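# Re-hemming a Tablecloth with Mitered Corners

Works for light cotton and cotton blends. Wash and press the cloth before measuring.

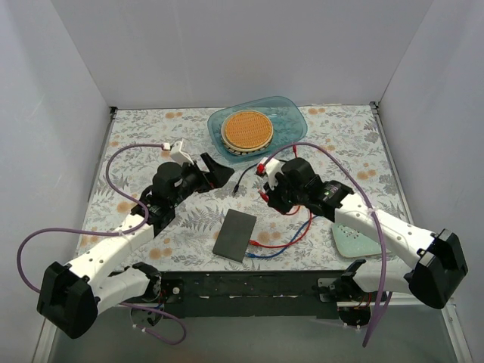 **How wide should the hem allowance be?**

Allow 2 inches on each side. This gives a 1-inch finished hem with 1 inch folded under, so the raw edge sits inside the outer fold and the corners lie flat.

## Cutting

For a finished length of 58 inches, add both allowances and cut at 62. Trim off the old hem first; the worn crease will not press out. Cut along a pulled thread if the weave is loose enough.

## Mitering

1. Press each side under 1 inch, then 1 inch again. Unfold.
2. At each corner, find the point where the inner creases cross.
3. Fold the corner in diagonally through that point and press.
4. Trim ¼ inch outside the diagonal crease.
5. Refold the sides. The two folded edges should meet at 45 degrees.

## Stitching

Set stitch length to 2.5 mm. Sew ⅛ inch from the inner fold, pivoting with the needle down at each miter. Slip-stitch the miters closed by hand.

Border prints: match the motif at the corners before step 4. Vikas Thakur's template for this is in the Ustard pattern folder, sheet 2.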